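Éloge du cube

Opinion - 4/13/20
Imprimer | Envoyer par e-mail | 14 commentaires

J'ai devant moi le catalogue Winlow, que l'on reçoit sans l'avoir demandé, comme la grippe. 120 pages de jouets dits d'éveil. Une tortue y récite l'alphabet en deux langues. Un tapis félicite l'enfant qui s'assoit dessus. Page après page, je cherche des cubes, de simples cubes d'une seule couleur, sans lettre gravée, sans grelot, sans application à télécharger. J'en trouve une boîte, tout au fond, entre les piles et les conditions de retour, à un prix qui suggère qu'on les a taillés un par un dans l'ébène.

Je tiens pourtant le cube pour le dernier jouet sérieux. Il ne raconte rien, ne chante rien, n'a pas de personnalité et n'en cherche pas. On le pose, il reste. On le tourne de travers, il reste de travers, avec une dignité que beaucoup d'adultes lui envieraient en ce moment, enfermés qu'ils sont dans leur salon à redécouvrir qu'ils ont des enfants.

Les fabricants, eux, ne se résignent pas à cette sobriété. La maison Plisberg a sorti en décembre un cube « connecté » qui s'allume lorsqu'on l'empile correctement. Correctement ! Comme s'il existait une façon réglementaire de mettre un cube sur un autre. Un enfant de 2 ans sait très bien que la pile est correcte tant qu'elle tient, et qu'elle devient intéressante quand elle ne tient plus. Il n'a pas besoin d'une diode pour s'en apercevoir. Le bruit sur le parquet suffit, le voisin du dessous confirmera.

Il faut parler aussi de la surface, sujet que la littérature éducative néglige honteusement. Des cubes sur un tapis à motifs, c'est un embouteillage. Posez les mêmes sur un grand papier brun, étalé sur une table blanche, et chacun prend de l'importance. L'orange devient très orange. Le jaune, à l'écart, a l'air de bouder. On se surprend à vouloir les rapprocher, ou surtout à ne toucher à rien.

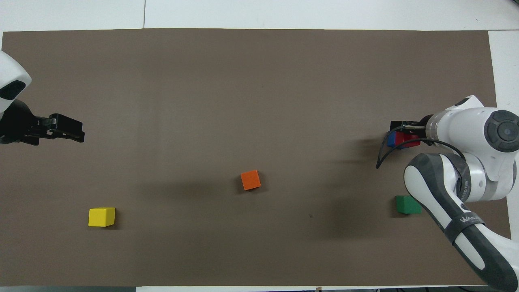 Orange, jaune et vert sur le papier brun ; le rouge et le bleu sont serrés l'un contre l'autre.

Cinq couleurs, voilà qui me paraît amplement suffisant. Vineck en propose une gamme où figurent « sauge », « argile » et « brume du matin », nuances destinées à ne pas heurter le canapé. Je n'ai rien contre les canapés. Mais un enfant à qui l'on demande de passer le cube « brume du matin » est en droit de réclamer un avocat. Rouge, bleu, jaune, vert, orange : tout le monde comprend, et l'on peut se disputer en termes clairs.

On m'objectera que le cube ennuie. C'est vrai, au bout d'un quart d'heure, et je range cela parmi ses qualités. L'enfant qui s'ennuie devant ses cubes finit par en faire un garage, un gâteau, un immeuble mal géré. Celui qui s'ennuie devant la tortue appuie une fois de plus sur la tortue. J'ai vécu 2 semaines avec la tortue. Je connais désormais l'alphabet en deux langues et je n'en aime plus aucune.

Reste le rangement, dont les partisans du cube parlent peu. Il en manque toujours un, d'ordinaire le vert, que l'on retrouve la nuit, pieds nus. Je n'ai pas d'argument contre cela. Je porte des chaussons.

Partager (2) | Version imprimable | Réagir à cet article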